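Flower Handling with Two Grippers: Project Report
Team Ikby, Robotics Elective
2020-01-12

What we wanted to find out

Our group got to spend the fall term on a question we all liked from the start: can an ordinary two-finger gripper pick up a flower by the stem without crushing it or missing it? We had one arm, two sets of fingers and a small wrist camera. The first set of fingers is the hard black pair that came with the arm. We call those the Govus fingers, after the controller they plug into. The second set we cast ourselves in a soft rubber and named Flukora, for no good reason except that it stuck.

Flowers are a great test object! They are light, they bend, they hide their own stems, and no two bunches sit the same way in a vase.

How we ran the trials

Every trial started with the arm parked to one side of the table. It moved in toward the bunch, slowed down, closed on a stem, lifted, and held for a slow count before setting the stem down again. The wrist camera recorded the whole way in, and we went through the recordings afterward to find out why a grasp had gone wrong. We did 761 trials with both sets of fingers, and all of them used the same arm path so the comparison would be fair.

On the fast approach, the white flowers were little more than a soft patch in the recordings, even with a finger right next to them.

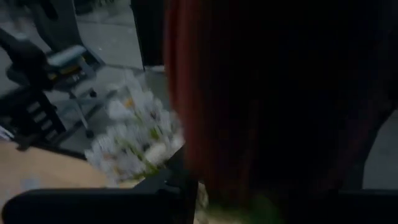 Lindqvist wanted to know why we hadn't slowed the arm down before buying or casting anything, given that blur is a speed and exposure problem and new fingers won't cure it. Fair point, and it changed our plan for November. We cut the approach speed in half for the last 200 trials and left everything else alone. Stem finding got better with both sets of fingers, and we wish we had tried it in week one.

What happened with the fingers

The hard fingers were very repeatable. When the camera gave them a good target they closed in the same spot every time, and we could set the gap in the controller and trust it. They also bruised soft stems, and 37 stems were bent badly enough that we threw them out. The rubber fingers bruised far fewer, but they flexed sideways when they pushed against leaves, so the stem sometimes slid out during the lift. We ended up adding a stiff strip along the back of each one (cut from an old ruler, and it worked so well that we did a little dance).

Red blossoms were harder than white ones for our stem finder. It looks for long thin green shapes, and in a crowded bunch those run across each other, join up, or vanish behind petals. In dim light the dark greens also blend into whatever is behind them.
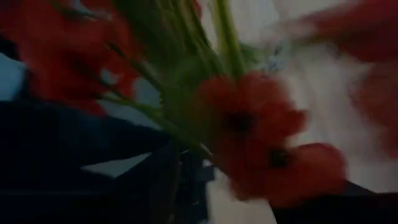 The finder often picked the place where two stems meet, and the fingers then closed on both. We tried a fix that throws away any candidate with a second stem too close to it. That made the arm pickier and slower, and on some bunches it refused to grab anything at all, but the double grabs mostly went away.

What we would do next

First on our list is a brighter lamp over the table, so the camera can use a shorter exposure. After that we would like to try the rubber fingers with a force limit in the controller, which we ran out of time to set up. We would also log the approach speed with every trial. Ours is only in our notebook, and matching it to the recordings took two long evenings.

The molds for the rubber fingers are in the lab cabinet, labeled Flukora 2. Please use them! The first mold leaks at the corner.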